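Trillby Cut Flower Cooler
Set-up and use guide
Section 4: Loading and first week of use

Before you start

The cooler must have stood upright for at least eight hours before it is switched on. If it was laid on its side during delivery, leave it for a full day. Check that the drain plug at the back is pushed fully home and that both shelves are resting on all four clips.

You will need:
A clean cloth
Mild washing-up liquid
The buckets supplied (tall and short)
The drip tray
The small key taped inside the door

4.1 Setting the temperature

1. Turn the key to the first position. The display shows two dashes, then the current inside temperature.
2. Press and hold SET until the number flashes.
3. Use the arrows to choose 4 for most cut flowers, or 12 for tropical stems such as anthurium and orchid.
4. Press SET once to save. If you press nothing for 34 seconds the cooler goes back to the old setting.
5. Leave the cooler empty, with the door shut, until the display is steady. On a warm day this can take nearly 115 minutes.

Note: Do not mix tropical and ordinary stems in the same cooler. The tropical ones will blacken at the lower setting.

4.2 Preparing the buckets

1. Wash each bucket with washing-up liquid and rinse it twice.
2. Fill tall buckets to the lower line and short buckets to the upper line. Use cold tap water.
3. Add flower food at the strength given on its packet. Do not add bleach as well.
4. Stand the buckets on the drip tray before lifting them in – a full bucket is heavy and will slop.

Caution: Water on the fan cover can trip the motor. If you spill any, turn the key to off and dry the cover before going on.

4.3 Loading wrapped bouquets

1. Lay the bouquet on a clean, flat surface and check the tie. It should hold the stems without biting into them.
2. Trim the stem ends at a slant, taking off a thumb's width.
3. Strip any leaves that would sit below the water line.
4. Fold the wrap back at the bottom so that it stays out of the bucket. Paper soaks up water and will go soft right to the top.
5. Place the bouquet in its bucket straight away and put the bucket on the lower shelf.
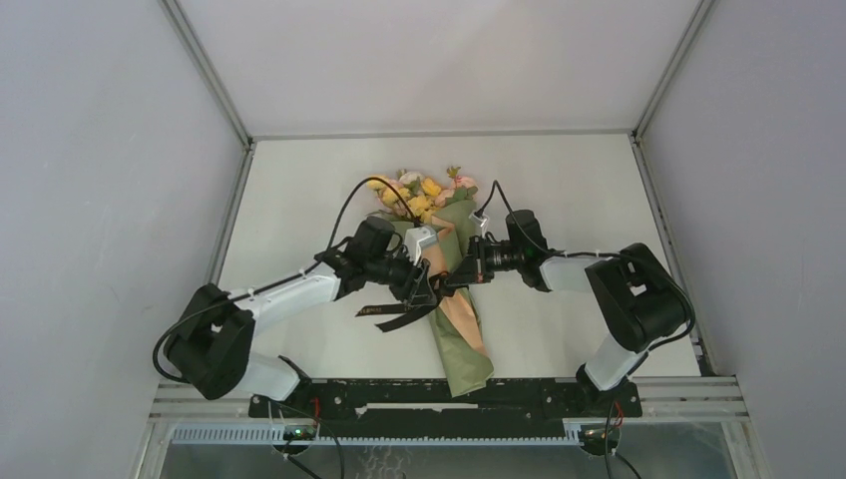 Danuta Pawlak wrote to us after the last edition to say that step 4 is not enough for paper wraps, and that she tucks the fold under a rubber band or it drops back into the water by morning. We have tried it and it works well. Use a wide band and keep it above the tie.

Leave a hand's width between the tallest blooms and the shelf above. Flowers pressed against the back panel may freeze at the tips, even at the right setting.

4.4 Daily checks

Morning: read the display before opening the door. A change of one degree either way is normal.
Evening: top up the buckets and take out any stems that have gone limp.
Every Thursday, or whichever day you choose: empty and wash all the buckets, and wipe the door seal with a damp cloth.

Keep fruit out of the cooler, including lunches. Ripe fruit gives off a gas that makes petals drop early.

4.5 If the alarm sounds

One beep every few seconds: the door is open or the seal is caught. Close the door firmly.
Steady tone: the inside is too warm. Move the flowers somewhere cool and check that there is a clear gap behind the cabinet.
Code 40 on the display: the temperature sensor has come loose. Turn the key to off and call your dealer, quoting part number 3842.

Do not open the sensor housing yourself. Cleaning the fan and the drain is covered in Section 5.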